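Areo Support Desk
Ticket subject: Episodes rejected at upload, sandwich-to-basket task
Site: Vistside
Raised by: Rupert Pfister
Priority: 2
Status: Awaiting customer confirmation

The site reports that recordings from the food table are being refused by the Kuster upload service. Of the 200 episodes submitted in January, 30 were returned with the message "arm label mismatch". The remainder were accepted and require no action.

We have examined the returned episodes. In each one the instruction text names the right arm, whereas the joint record shows the sandwich being carried by the left. The fixed camera view agrees with the joint record.
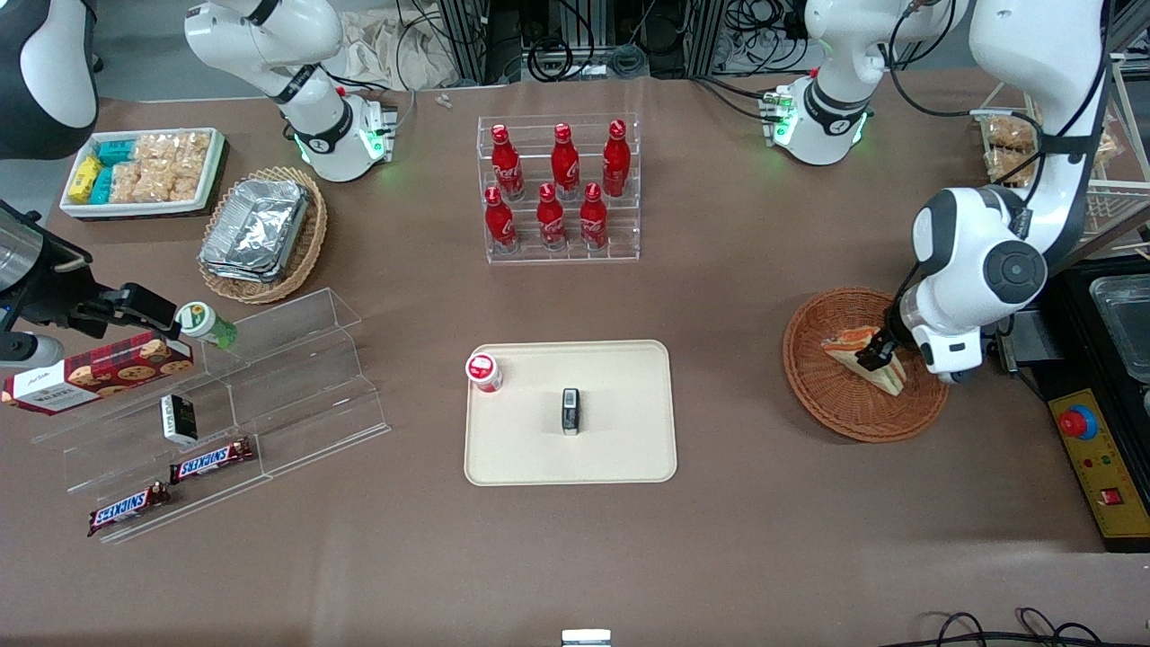 Attachment 1: Left arm holding the sandwich above the round wicker basket.

The fault lies in the task sheet issued by the Masham office, in which the two arms were exchanged in the written instruction. The recorded movements are sound and need not be repeated.

Action for site: please replace the task sheet with version 2, restart the recording software and resubmit the returned episodes with the corrected text. Operators should not edit the joint files.

Action for Areo: the upload limit for this site has been raised to 1000 episodes so that the resubmission does not delay new work. The ticket will remain open until the site confirms acceptance.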